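Teaching by Hand or by Remote: What We Found
Tharushi Roy, section 5

Our proposal said that anyone could teach the Ketico arm to put things in a basket. I no longer believe the "anyone" part. We recorded 27 demonstrations. Some were made by holding the arm and guiding it, the others with the Vuklow hand controller from across the room.

Guiding by hand felt easier, and that worries me. A person holding the arm looks at the table with their own eyes, but the policy only gets the wrist view. In several runs we moved toward a part that the wrist camera could not see yet. Dritska, our training script, has no way of learning why we turned.

Remote demonstrations were slower and had more pauses. We threw out 7 of them, mostly for long stops before the grasp. I am not convinced this was fair. We dropped the runs that looked bad to us, and we had no written rule for it until April.

The trained policy finished three of its test runs. Our draft called this "promising." With so few tests I would call it almost nothing, and I asked for the word to be removed.

Still open: whether the basket has to stay where it was during recording. We never moved it far enough to find out.

Wrist view, white table, with the basket at upper right:

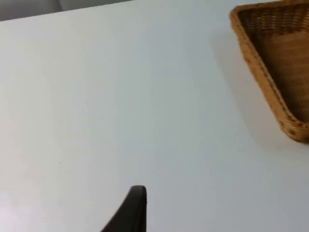
Page last changed: April, 3:27 pm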